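4. PACKING THE SNACK BAGS

Applies to the Grorkeddale shop only. Bramus has its own sheet. Rev. 2012-12-22, replaces the October one.

Before you start: clear the packing table, get the order slip, get the bags.

4.1 Open the paper bag all the way. Push the bottom corners out from inside with your fist.

4.2 Pull both cord handles to the outside. Handles left inside get buried and then somebody yanks on them and the bag rips.

4.3 Flat packets first, then the puffy ones. Tall stiff packets go in upright.

4.4 Fronts facing up or out where you can manage it, so the slip can be checked without emptying everything.
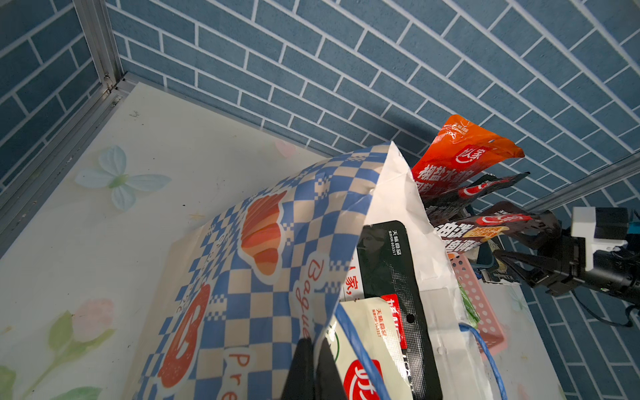 Fig. 4-2. Checkerboard bag with five snack packets in, blue cord handles outside.

4.5 Check against slip. Tick each line. Wrong item, take it out now, not at the counter.

4.6 Bag leaning? Shift the heavy stuff to the bottom and stand it up agian before you let go.

NOTE: Packets may stick up past the rim. Fine for pickup orders. For Sadowski deliveries everything has to sit below the rim, use 2 bags if you need to.

NOTE: Don't fold the rim down to make it fit. Creases the print.

CAUTION: No jars or bottles over 200 ml in paper bags. Use the Mirnik crates.

CAUTION: Foil edges are sharp. They cut the bag and they cut fingers. Never shove a packet down by its corner.

4.7 Slip goes in last, on top. Carry by both handles, other hand underneath if its a full one.

Spare bags: shelf 5, flat, handles all the same way. Go to section 6 for returns.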